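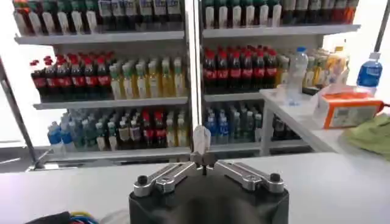

View from the wrist camera at the Kollell store station, with the gripper over the counter and bottled drinks shelved behind.

Emier opens second collection phase for retail handling data

December 2023 – Emier, which develops learned control software for robot arms, has begun the second phase of Kollell, its program for recording human-guided demonstrations in a retail setting. The phase adds 79 task definitions to the existing set and moves most recording from bench fixtures to a mock store with stocked shelving, a counter and a side table.

Demonstrations are recorded by teleoperation. An operator moves a leader arm, the robot follows, and the system logs joint positions, gripper opening and wrist camera video against a common clock. Each recording covers one task from a fixed start pose to a fixed end pose. Recordings in which the operator pauses, regrasps or corrects a miss are kept and labeled as such.

"The first phase gave us clean data on a plain background, and the policy learned the plain background," said Nisha Nautiyal, head of data at Emier. "Shelves full of similar bottles are a harder visual problem. Clear plastic is harder again. We want both in the training set in quantity."

The first phase closed in June with 2,000 accepted demonstrations. Emier used them to train a baseline policy for picking and placing single items. In internal tests the baseline handled boxes more reliably than transparent containers or soft goods such as folded and crumpled cloth. The new task list is weighted accordingly, and includes moving items between the counter and the side table, turning a box so that its label faces a given direction, and clearing cloth from a work surface.

Object positions are changed between recordings according to a printed layout sheet. Shelf stock is rearranged at the start of each session, including stock that no task calls for. Lighting is left as found and noted in the session log.

Stondument, which built the station, supplied the counter and arm mounting. Gallagher is responsible for review and labeling. Two reviewers at Gallagher check every recording independently, and a third decides where they differ. Rejected recordings are returned with a reason code, and the operator sees the code before the next session.

"Most rejections in the first phase were timing faults," said Enda Lynch, review lead at Gallagher. "Video and joint data would drift apart by a few frames over a long recording. The logger now stops the session when that happens, so we should see far less of it."

Operators work in sessions of up to 314 minutes, breaks included, and rotate between tasks to limit repetition in motion style. Jirayu Kaewkla, who trains the operators, has revised the instructions for this phase. Operators are now asked to choose their own approach path to an object – the earlier instructions prescribed one – and to vary grip height where the object allows it.

A portion of the new demonstrations will be held out from training and used only for evaluation. The held-out portion is assigned by layout sheet, so that no shelf arrangement appears in both sets.

Emier expects to retrain the baseline policy at intervals during the phase and will publish the task definitions, layout sheets and reason codes when recording ends. Release terms for the video and joint data have not been set.

Technical inquiries: Senan Mac Suibhne, Kollell program office, Emier
Press inquiries: Jarlath Fitzgerald, Emier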